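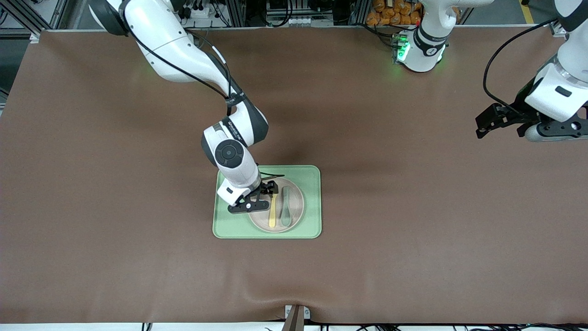
One reader wrote in to ask whether Brudia plans both arms together or takes them one after the other, and could the answer please go at the top of the page. Good idea, so it does!

Brudia plans them together. Both arms go into a single motion problem, so a path for the right arm already knows where the left one will be. It's slower to solve than two separate paths, but you get far fewer stand-offs over a shared tray.

Does it cope with cutlery?
Yes, and we love this one. Spoons and spatulas are thin and lie low, so the perception module (Braditz) fits a long axis to each item and offers grasps along the handle. Two utensils side by side get separate masks. If they touch, raise split_gain to 4 and try again.

How fast is the planner?
The default time limit is 180 milliseconds per plan. You can change it in the Zimitz settings panel under Timing.

Can I replay a run?
Please do! Every run is logged with joint states and grasp scores, up to 3000 steps. Open the log in Zimitz and drag the slider. You can swap in a new planner setting halfway through and see where the paths part.

The viewer won't connect. What now?
Check that port 1321 is open, then restart the viewer before the planner.

Where do I send a bug?
The Wattanapong tracker, with the log attached.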